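Navy backpack leaving blue marks on shirts, how to stop the dye transfer?

Posted in Fabric Care – 2 replies

Sosina Fikre
I have a navy backpack, 400 denier nylon according to the Flurley label. In humid weather it leaves blue marks on light shirts, mostly at the shoulders. I have hand washed it once in cool water with mild detergent. The rinse water was still tinted when I stopped. Is there a way to fix the dye at home, or does it have to wear out?

Silviu Jitaru
Salt and vinegar do not set dye on nylon, whatever the older threads say. What you have is loose surplus dye, and the only cure is to rinse it out. Soak in water at 114°F for an hour, drain, and repeat until the water stays clear. Mine took most of a January afternoon. Then dry it flat – not on a radiator. 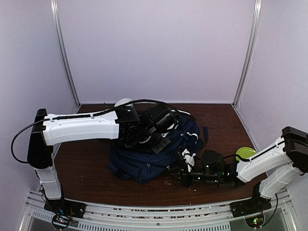 Navy blue backpack, lying on its side.

Check the straps separately. The webbing is often polyester and dyed in another batch. Rub each part with a damp white cloth. If only the straps mark the cloth, soak only the straps.

tedgate206
had the same with an Akbari bag, just wear dark shirts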